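Giveck 45: encuadernación de registros parroquiales y necrologios

Tiempo de lectura: 3 min
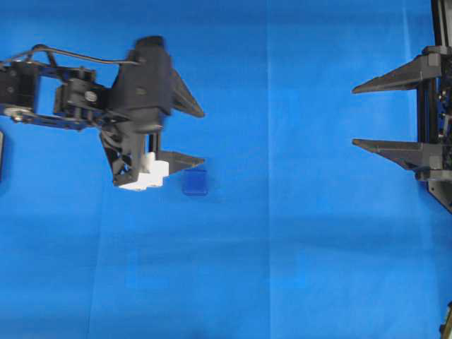 El Giveck 45 es un libro en blanco para asientos de bautismo, matrimonio y defunción, destinado a parroquias, capillas y archivos de congregaciones. Cada tomo admite 1,152 asientos numerados, con columnas para fecha, edad, oficio, ministro y observaciones. El lomo va cosido, no encolado. La tapa se sirve en tela negra o en azul vivo, un tono próximo al de la tela de la fotografía; el negro es el acabado habitual para defunciones. El índice onomástico ocupa los 15 folios finales.

Accesorios: estuche Enov y 3 cintas de registro. Plazo de entrega para pedidos con foliación especial: septiembre. Consultas sobre rayado y transcripción de tomos antiguos: Esperanza Bustamante, taller Cuesta.

Artículos relacionados
Jikley, papel para certificados
Estuche Enov para tomos en folio
Giveck, índice onomástico suelto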